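Search this site Search Go

How to make lemon cordial that keeps
Print this page | E-mail this to a friend

I've been making this since I moved to Verport, and I still get asked for it every November when everybody has a cold. It's dead easy! You need seven lemons, 300 g of sugar, a pan of water and one clean bottle with a lid that fits (check the lid first, I've been caught out there).

Give the lemons a good scrub in warm water and peel off the yellow part with a potato peeler. Leave the white bit behind or the whole batch goes bitter. Put the peel in a bowl with the sugar, squash it about with a wooden spoon and leave it overnight - I start mine on a Tuesday after tea and forget about it until breakfast.
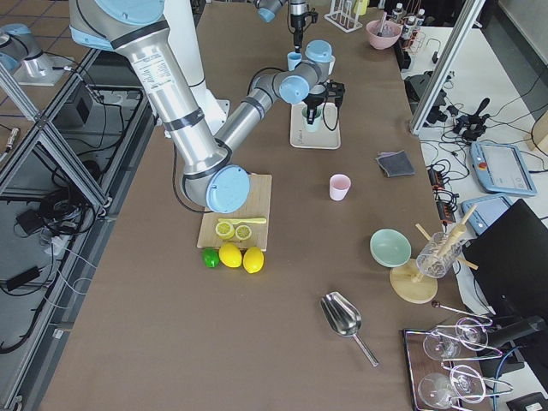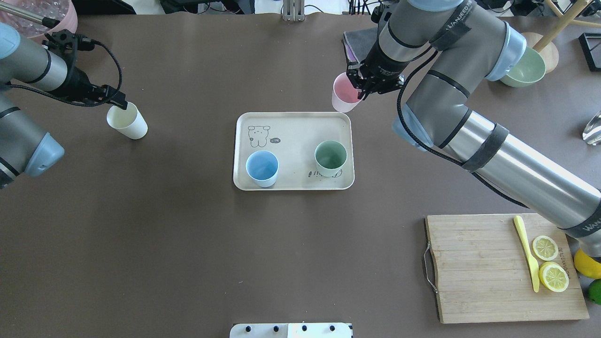 Next morning the sugar will be damp and smell wonderful. Squeeze the lemons, tip the juice over the sugar, add a mug of just-boiled water and stir until you can't feel any grit. If you like a slice in your drink, keep one lemon back and cut it on a board like the bamboo one with the two yellow slices on it, then drop a slice in each glass at the last minute. Strain everything through a fine sieve and pour it into the bottle while it's still hot.

My neighbour Senthil Namboodiri puts ginger in his, a thumb of it grated in with the peel, and I have to admit it's very good (don't tell him). It keeps in the fridge for a fortnight. Mix one part cordial to five parts cold water, or hot if you've got that cold.

Print this page | E-mail this to a friend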